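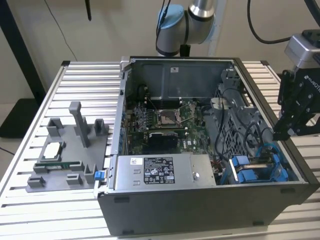 Mudgway Extends Computer Reuse Program to Second Year

2024-03-16

The Mudgway Library District will continue its computer reuse program for a second year and will open it to residents of Podard and Menar, the district announced. Under the program, households and businesses may hand in desktop computers they no longer need. Machines that can be returned to working order are lent to residents without a computer at home. The rest are taken apart for parts and scrap metal.

The district board approved the extension at its February meeting. The vote followed a written report on the first year, during which the program accepted 2,204 desktop computers at the four library branches that serve as drop-off points. Over 1,000 of those machines have been placed with borrowers. Most of the remainder were used as a source of replacement parts.

"The demand was there from the first week, and it has not let up," said Raelene Wihongi, director of the district. "We have families waiting, and we have offices in Podard with storerooms full of machines that have not been switched on in years. The extension allows us to bring the two together."

The program was set up after a district survey found that many cardholders depended on library computers for job applications, school assignments and benefit forms. Sessions at the branches are limited to one hour at busy times, and several respondents wrote that they had been unable to finish an application in a single visit. The loan computers are intended to relieve that pressure, especially in the evening, when the smaller branches are closed.

What Will Change

Until now, only residents of Mudgway could donate or borrow. Beginning with the new program year, anyone who lives, works or attends school in Mudgway, Podard or Menar may do either. Borrowers will need a current library card and one document showing a local address or enrollment.

The standard loan period will be lengthened from six months to a full year. It may be renewed if no other household at the same branch is waiting for a machine. Each loan includes a monitor, a keyboard, a mouse and a printed setup guide. Borrowers are not charged for ordinary wear, and there is no deposit.

The district will also set aside 200 computers for students in the upper grades. Schools will submit the names of students directly to the district, and those students will not be placed on the general waiting list. School offices will receive the forms by mail.

Home internet service is not part of the loan. Staff at each branch can provide a list of low-cost plans available in the area and can help residents complete the paperwork.

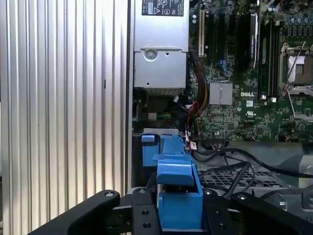 The power supply and part of the motherboard in an opened Dell desktop computer.

Donating a Computer

Desktop computers of any make will be accepted at the Mudgway Central, Riverside, Hill Street and Depot Road branches during regular open hours. Donors are asked to bring machines to the side entrance where one is marked. Monitors, keyboards and mice are welcome if they are clean and have their cables. Laptops, tablets, printers and television sets cannot be accepted at this time and should be taken to the county transfer station.

Computers do not need to be in working order. A machine that will not start may still contain a usable power supply, drive or memory module, and the district asks that donors not remove parts before drop-off. Incomplete machines will be taken, but they are more likely to be sent for scrap.

Donors should copy any files they wish to keep and sign out of personal accounts before bringing a computer in. All drives are erased after intake, and drives that cannot be erased are destroyed. Files cannot be recovered for a donor once a machine has been handed over. Businesses that need written confirmation of erasure may request it on the intake form, and the district will mail a signed statement when the work is complete.

Businesses with a large number of machines are asked to call ahead. Pickup can be arranged in Podard and Menar under an agreement with Lalell, a hauling firm that already carries books and equipment between the branches. There is no charge for pickup, although the firm will not remove equipment from upper floors in buildings without an elevator.

Every donated computer is checked before a decision is made about its use. Older machines are generally given more memory where parts are available, and the original hard drive is often replaced.
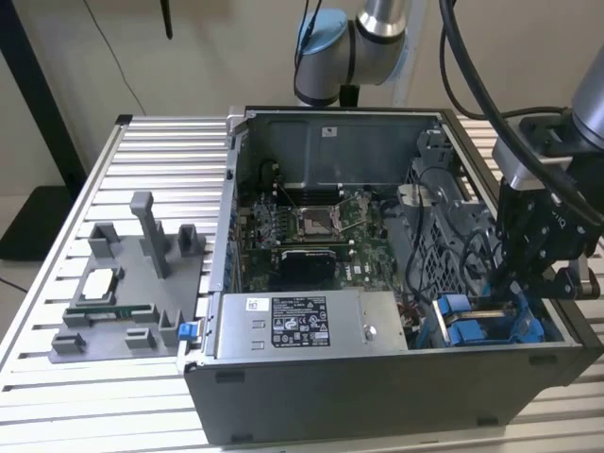

Computers that pass the check receive a free operating system and a basic set of office programs. They are then assigned to a branch according to the length of its waiting list. In the first year, the longest waits were recorded at Depot Road, where some households waited four months. The district expects the wait to shorten once donations from Podard and Menar begin to arrive, but it has not set a target.

Cost and Funding

The program is paid for from the district's general fund, together with income from the sale of scrap metal and circuit boards. The board report described that income as modest and advised against relying on it, as prices changed several times over the year. No increase in the library levy has been requested. Podard and Menar will each contribute to the cost of printed materials and branch storage under a shared services agreement, which remains in effect for the length of the program year and may be renewed by a vote of all three councils.

Two members of the board asked that the district report more often on loans that are not returned. Staff will now provide a short written update each quarter, and the updates will be available at the reference desk of every branch.

"Some of these computers will not come back, and we planned for that," Wihongi said. "We would still like to know where the losses are and whether a phone call would have helped."

Applications to borrow a computer are available at all branches and may be returned in person or by mail. Residents who are already on the waiting list do not need to apply again. Questions about donations, including requests for business pickup, should be directed to the reuse desk at Mudgway Central.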